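Chapter 14
Storage and Display in Small Retail Spaces

Learning objectives
After studying this chapter, students should be able to explain how shelf height affects what customers notice, calculate the linear shelf space of a store, and prepare a simple shelf plan for a shop with limited floor area.

Key terms: facing, linear shelf space, eye level, reserve stock, shelf plan

Opening case: Cocco

When Guido Longo took over Cocco, a kitchenware shop on a narrow downtown street, the store carried 223 separate items. Many of them were kept in the back room, and customers had to ask for them by name. Longo believed that the shop was too small for its range and began to look for a larger site.

Before signing a lease, he hired Chun-yin Yeh, a store planner with the firm Stidora, to review the existing layout. Yeh measured the shelves and compared the space given to each product with its sales over the previous year. Her report found that 164 of the items produced nearly all of the shop's income. The remainder sold slowly but held many of the best positions, chiefly because they had been placed there when the shop first opened and had never been moved.

Longo decided to stay. He reduced the range, moved everyday goods to the middle shelves, and placed heavy pans near the floor. The new plan was put in place on a Wednesday, when the shop was normally quiet.

14.1 The Shelf as a Selling Tool

A shelf has two jobs in a store. It holds goods until they are sold, and it presents them to the customer. These jobs often pull in different directions. Deep shelves hold more reserve stock, but items at the back are hard to see and reach. Shallow shelves show each product clearly - at the cost of more frequent restocking.

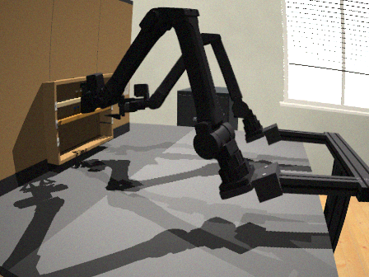
Figure 14.1 Wooden shelving unit, at left, in a computer-rendered view.

Height is the first matter to settle in any shelf plan. Goods placed between the waist and the eyes of an adult shopper are the easiest to find and to pick up. Planners usually reserve this zone for products with steady demand or a good profit margin. Higher shelves suit light items and display pieces, while lower shelves suit bulky goods and products that customers will look for in any case.

The second matter is the number of facings. A facing is one unit of a product visible at the front of the shelf. Additional facings make a product easier to notice, but each one takes space from something else, and the gain from each added facing tends to become smaller. Section 14.2 sets out a method for dividing linear shelf space among competing products and applies it to the Cocco case.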